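# The Second Arm

Ebenezer Atinga had the budget sheet open on his laptop and a pencil behind his ear that he never used. The sheet had one line left to fill. It said "Arm 2" and then nothing.

"Rosmont wants it by five," he said.

Mohammed-Awal Kwofie was reading the quote from Ondier for the third time. He had folded it so that only the prices showed.

"They've put the grippers on a separate page," he said. "Two fingers, 350 a pair. It used to be in the price."

"Used to be when?"

"May."

Ebenezer typed 350 into the sheet and then took it out again. If the grippers were separate, the cables might be separate too, and the mounting plate, and the year of support. He had bought the first arm through Aryee and had learned about the mounting plate when the bill for it came.

"Ask them for one number," he said. "Everything on it. Delivered."

"I asked. They sent me this."

They went out to the bench. The first arm was partway through the afternoon run, with the food and the dishes set out on the white table.
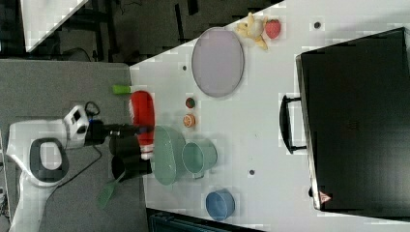
Mohammed-Awal leaned on the wall with the quote in his hand. He had run the arm for most of a year and he knew what he wanted. He wanted a second one facing it across the table, so that one could hold a thing and the other could work on it. He had written this in the request in one sentence. Rosmont had sent it back and asked for a page.

"What would we do with the money if we didn't buy it?" he said.

"Spares. Hovance says we should carry a spare wrist. They want 917 for one."

"Has ours ever failed?"

"No."

"Then why carry it?"

"Because they quoted six weeks to ship one," Ebenezer said. "You'd sit here for six weeks."

Mohammed-Awal thought about that. He looked at the arm and then down at the quote.

"How much over are we with both?"

"About 2,000. Less if Ondier comes down on support."

"They won't come down."

"Then 2,000."

They stood there a while longer. Ebenezer went through it again in his head. He could move the new bench to next year. The old bench wobbled, but a shim was holding it. He could drop the training days, but then Mohammed-Awal would end up teaching the next person himself, in the evenings, as he had the last time.

"Can you live with the bench?" he asked.

"I've lived with it this long."

"I'll write it that way. Arm and spare wrist this year, bench next year."

Back at the desk he filled in the line. He put the date at the top, 13th November, and saved the sheet as version 31. Mohammed-Awal read it over his shoulder.

"You left the grippers out," he said.

Ebenezer took the pencil from behind his ear, put it on the desk, and typed them in.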